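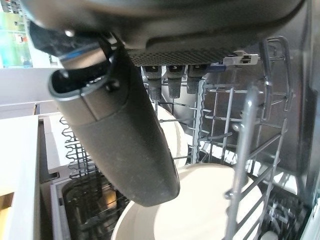 A finger of the home-built robot comes down near the rim of a plate in the dishwasher.

Stostorbridge workshop members teach their robot to do the dishes

STOSTORBRIDGE, February 14, 2022 – If you have walked down Aranda Street in the evening lately and noticed the lights still on in the long room behind the old upholstery shop, you may like to know that the people inside are working on a problem most of us face after supper, and that they have been having a very good time with it.

The room belongs to Dranix, the shared workshop where folks in town go to fix a lamp or cut a shelf, and for the past year one corner of it has been given over to a robot with two arms that the members call Famar. It is being built to put plates and bowls in a dishwasher. So far it can do that some of the time, slowly, with a person standing close by and ready to hit the stop button.

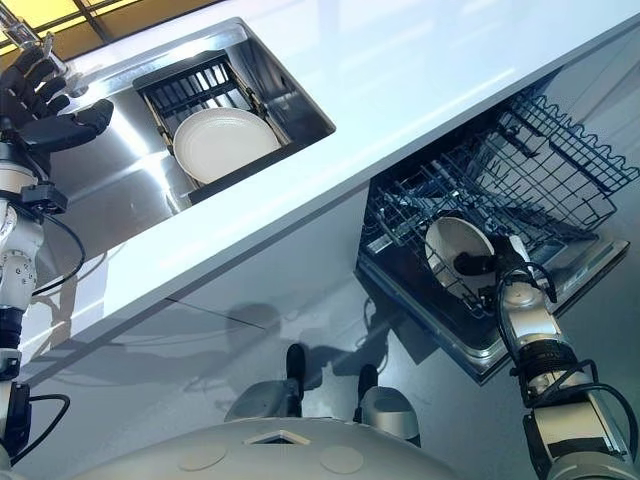
Jingyi Hao

The project was started by Krishnamoorthy Suvarna, a retired elevator mechanic who joined Dranix mostly for the table saw and then found himself reading about motors late at night. He had spent his working life making heavy things stop gently at the right floor, and he thought (his wife was less sure) that the same kind of patience might work on a dinner plate.

"A plate is a mean little thing to pick up," Suvarna told me over coffee, which he makes very strong and serves in jelly jars. "It's thin, it's slick, and it's leaning on something. You and I get our fingertips around the rim and never give it a thought. I've been giving it a thought since May."

The arms are the part visitors ask about first, with their pale segments, black joints and loops of black cable running down the outside. The cables are a sore subject. An earlier set was fastened too tightly at the elbow and pulled loose whenever the arm reached low, so the group went back and left more slack, and now the complaint is that the loops want to snag on everything. Suvarna has a drawer of clamps he is working his way through, and he'll tell you about each one if you let him.

Money has been tight but not impossible. The members put in what they could, and a pancake breakfast last fall brought in $1000, nearly all of which went to joint parts. Plenty of the rest was made on the premises or traded for, and there is still a list taped up by the door of things the group would be happy to be given, including a torque wrench and any dinnerware you are tired of.

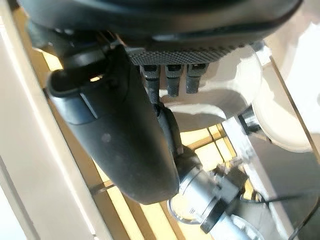
By Jingyi Hao, Stostorbridge

The fingers have been through more versions than anything else on the machine. The first ones were too stiff, and they would push a plate along the rack when they were supposed to be taking hold of it. The next ones were so soft that they folded. The group now keeps more than one style of hand and swaps them while it makes up its mind, with the broad, rounded fingers doing nicely on rims and the many-fingered hands better suited, Suvarna believes, to bowls.

Bowls are their own headache, it must be said. A bowl has to be turned on its side before it will go between the tines, and the wrist has to do that turning high enough over the counter that nothing gets knocked. After that comes the trip down to the rack, and the rack is all wire and points, with gaps that are easy for us to see and a good deal harder for a machine.

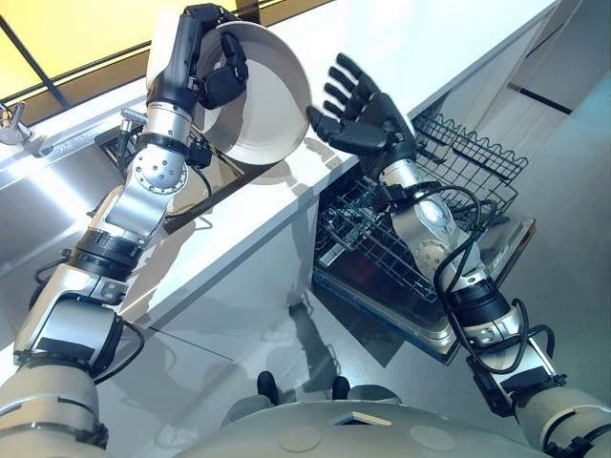
So the members practice the same short move again and again, lift and tilt and lower, and they write down what went wrong in a spiral notebook that anybody at Dranix is welcome to read. The goal Suvarna has set is 10 dishes in a row without a person stepping in. They haven't gotten there yet. He figures it may take another 1000 tries, and he doesn't seem to mind the idea one bit.

I asked whether he meant to sell the thing someday, and he laughed and said he would be glad just to get it through a regular weeknight's dishes. The drawings and parts list are kept in a binder at the front desk, and other members have already borrowed the wrist design for a camera stand and a plant waterer.

Dranix will hold an open evening in May, when neighbors can come see the robot at work and try their hand at guiding an arm. Children are welcome with a grown-up. Anyone who wants to help sooner can stop in on Aranda Street during regular workshop hours and ask for Suvarna, who will likely put the coffee on.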